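Home | Lists | Archive | Search | Help
Kitchen-Automation list
Reading time: 3 min
Replies: 12 | Shares: 2

Re: Tray line at Horkine, what changes for the staff
9th October

Dear all,

I answer to the message from Zaker, which I quote in part:

> We are told that the arm will take over the filling of trays on the
> morning shift. My colleagues ask me what they will do then, and I
> have no answer for them. Has any site gone through this already? I
> do not need the brochure, I need to know how the day looks for the
> people who stand at the table.
>
> Also, who decides when the arm stops? With us it is written that
> only the technician may do it.

We are in the middle of the same change at the Bestness canteen kitchen, so I can tell you how it is with us. Maybe at your site it will be different.

We have 114 trays on the morning shift. Until March, two persons filled them by hand, side by side, and they talked all the time. Now the plan is that one person prepares the food and checks the trays, and the arm does the moving from the bowl to the tray. The second person goes to the dietary labels, where we always had too few hands. So no job was cut, but I must say that the work became more lonely. Tạ, who did the filling for many years, told me that she misses the conversation more than she dislikes the machine. I did not have this point in my planning, and I should have.

The second change is the responsibility. Before, if a portion was wrong, the person saw it and corrected it in the same moment. Now the person must watch for errors which she did not make herself, and this is tiring in another way. We therefore agreed that nobody checks for longer than two hours without changing the place. I would ask for this in writing before the start.

We do the planning of each task first in simulation, and the staff is invited to look at it with us. It is a simple layout with the hand, one tray and the bowl: 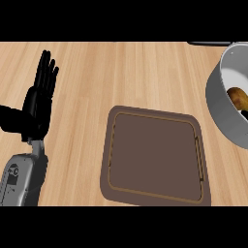

Simulated table, with the tray still empty and the food in the bowl at the right.

I recommend these viewings very much. In the first one, the technicians wanted to discuss only the speed. Then Tạ asked from which side a person would reach for the tray if something fell on it, and it became clear that we had no good reply. We moved the standing place after this, on the paper only, and it did not cost anything. If she had asked it after the installation, it would be a different story – and maybe she would not have asked.

About your last question: with us everybody at the table may stop the arm, and does not need to explain it at once. The reason is written down at the end of the shift, without a name. At the beginning our manager was afraid that there would be too many stops. I think a rule that only the technician may do it is a bad one, and I would speak against it now, before it becomes a habit.

One thing is still open here. The person who checks the trays has learned new work, but the pay group is the old one. We have brought it up and we wait for the answer. If another site has solved this, please write to the list and not only to me, as I believe that several of us have the same problem.

I can send our page with the rotation rules to who wants it. It is short and the language is not perfect.

With kind regards,
Aba Amegashie

Previous message | Next message | Reply to list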